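Joining two tables in R and ending up with far more rows than I started with

Asked by hidstead_stats in Data wrangling, September 25, 2025

I teach an evening course in R for people who work with small datasets (parish records, allotment waiting lists, that sort of thing) and I've got myself in a knot over how to teach joins. I'm hoping someone who has been round this loop more often than me can say whether I'm making life harder than it needs to be.

The exercise goes like this. There's a table of river readings from Flarndale, with 759 rows, one for each reading. Then there's a second table of sites, with 38 rows, giving the site name, the parish and who looks after it. The students join the second on to the first with left_join() and are meant to end up with the same readings plus a few more columns. Simple!

Except half the class got 1,256 rows out of it and didn't notice. They carried straight on, worked out their averages, made their plots, and it was only when two of them compared numbers over the tea break that anyone spotted it. I went and looked, and of course the site table has some sites in it more than once, because the person looking after the site changed in June and whoever keeps the table added a new row and left the old one in place.

So I know why it happened. My trouble is what to teach. At the moment I'm telling them to do all of these:

1. Always write the by argument out, even when the column names match. I'm quite firm on this one. If you leave it off, dplyr picks every column the two tables share and prints a message that students stop reading after the first week. We once had a column called "notes" in both tables and lost a whole evening to it.

2. Draw the two tables by hand first. Just the column names and two or three rows, with a line from each row on the left to whatever it matches on the right. Paper, pencil, no laptop.

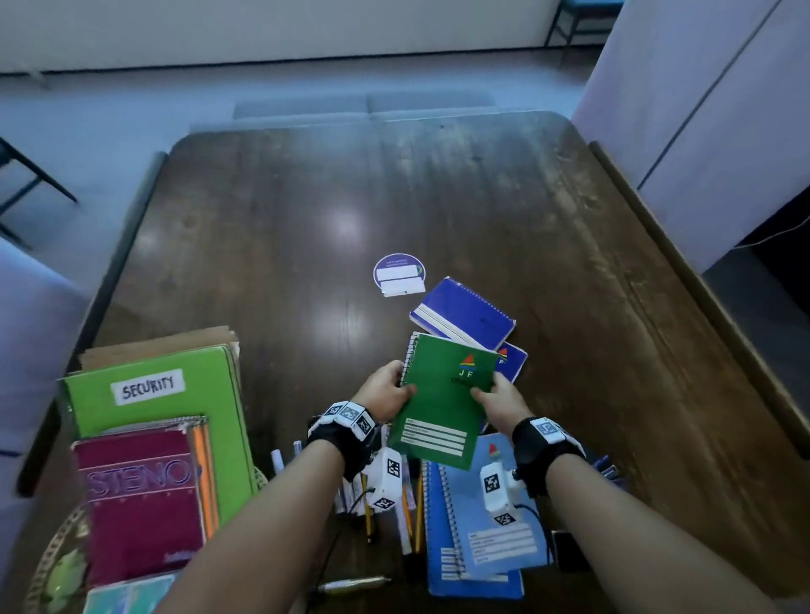

3. Run nrow() before and after, and write both numbers in a comment next to the join.

4. Check the right-hand table for duplicates with count() and filter(n > 1) before going anywhere near the join.

Is this too much? One student said it felt like filling in a form every time she wanted to add a column, and I do see her point. I've also seen people use the relationship argument but I've never got on with it, and I'm not sure I could explain "many-to-one" to someone in their second week without seeing the eyes go. And is there any harm in just telling them to run distinct() on the site table first? It does make the row count come out right.

R 4-something, dplyr is up to date as of the start of term.

drultwood

Please don't tell them to use distinct()! Or at least, not like that. I did exactly this on a job a couple of years back and it hid a problem I'd have been much happier finding.

If you run plain distinct() on your site table it won't even help, as the duplicate rows differ in the "who looks after it" column, so they aren't duplicates as far as distinct() is concerned. I'm guessing your students are doing distinct(site_id, .keep_all = TRUE), which keeps the first row it meets for each site and bins the rest. So yes, the row count comes out right, but every reading at those sites now gets whichever name happened to be first in the file. Sort the file differently and you get a different answer. That's a horrible thing to hand to a beginner as a fix.

What you've really got is a table of sites and a table of who looked after each site and when, squashed into one. I'd split them. Then the join for site name and parish is a boring one, and the join for the person needs the date as well:

readings |>
 left_join(keepers, by = join_by(site_id, between(date, start, end)))

Maybe not in week two, admittedly. But you can show them the split, do the easy join, and leave the other for later in the course. You'll need an end date on every row for that one to work (I put in something silly and far in the future for whoever is doing it now), and check the date ranges don't overlap, or a reading on the handover day will match twice and you're back where you began.

On your list, I'd keep one and four and make three automatic. Writing the numbers in a comment is fine until someone changes the data, and then the comment is a fib. I'd get them to do this:

stopifnot(nrow(joined) == nrow(readings))

One line, it shouts when it's wrong, and it stays true next month. Students quite like stopifnot() once they've met it, I find — it reads like English and it gives them something to be smug about.

The drawing I'm less fussed about. I draw things all the time myself but I've never managed to make a class do it without grumbling.

dixit

I'm going to stick up for the relationship argument, as I teach much the same sort of group and I was put off it for ages too.

Don't start with the words "many-to-one". Start with the sentence. I get them to say out loud, before they type anything, "each reading belongs to one site, and a site can have lots of readings". Everyone can say that, whatever week they're in. Then I tell them the left-hand table comes first, so lots of readings to one site is "many-to-one", and they type:

left_join(readings, sites, by = "site_id", relationship = "many-to-one")

With your site table that stops dead with an error and tells you which row in the readings matched more than one row on the other side. It saves you most of step four, as the check is now part of the join and they can't forget it. If the whole class had been doing that, you'd have had a room full of red text and a good conversation in place of two people finding out over tea.

One thing you may be wondering is why nobody got a warning in the first place. By default dplyr only warns when it's many on both sides, and even then only for the kind of join where matches are on equality. If site_id was repeated in the readings as well then they should have seen one, and I'd bet it scrolled off the top or they took it for the same sort of chatter as the "Joining with" message. Ask them to scroll up next time. Mine were all so used to orange text after loading packages that they'd trained themselves not to look at it, and I now spend ten minutes in the first session going through which messages matter.

Also, relationship doesn't tell you about readings that match nothing. Those just come out as NA in the new columns, with the row count exactly as you'd hope, so stopifnot(nrow...) won't catch them either. You want

anti_join(readings, sites, by = "site_id")

which lists the readings with no site. I had a set where 195 rows came back from that and every one of them was a trailing space in the site code. There's an unmatched = "error" option too, but be careful, in a left join it's looking at rows from the right-hand table that would get dropped, so it won't do what you want here. I got that the wrong way round in front of a class and had to go home and read the help page properly.

I like the pencil drawings, by the way. Keep those. I make them put one deliberate duplicate on the right-hand side so that they have to draw two lines from the same reading, and then ask how many rows come out. The ones who get that right on paper hardly ever have bother with the code afterwards.

another_r_user

just use merge(), never had this problem with it

dixit

merge() does precisely the same thing with duplicates, I'm afraid, and it doesn't warn you about any of it. It'll also sort your rows by the key unless you tell it not to.

hidstead_stats

Thank you both, really useful. I tried the relationship version on the Flarndale files and it fell over straight away with a perfectly readable message, so I've been silly to avoid it. I'm going to pinch the "say it out loud" bit as well.

Drultwood, you guessed right about .keep_all, that's what they were doing, and I hadn't thought about which name was being kept. I'll split the table before the next session and save the date join for the end of term. I've dropped step three and put the stopifnot() line in, and anti_join() goes on the handout underneath it.

Does join_by() need loading from anywhere separate, or does it come with dplyr?

drultwood

Comes with dplyr, from 1.1.0 onwards. Same goes for relationship, so if any of your lot get an "unused argument" sort of grumble, check what version they're on.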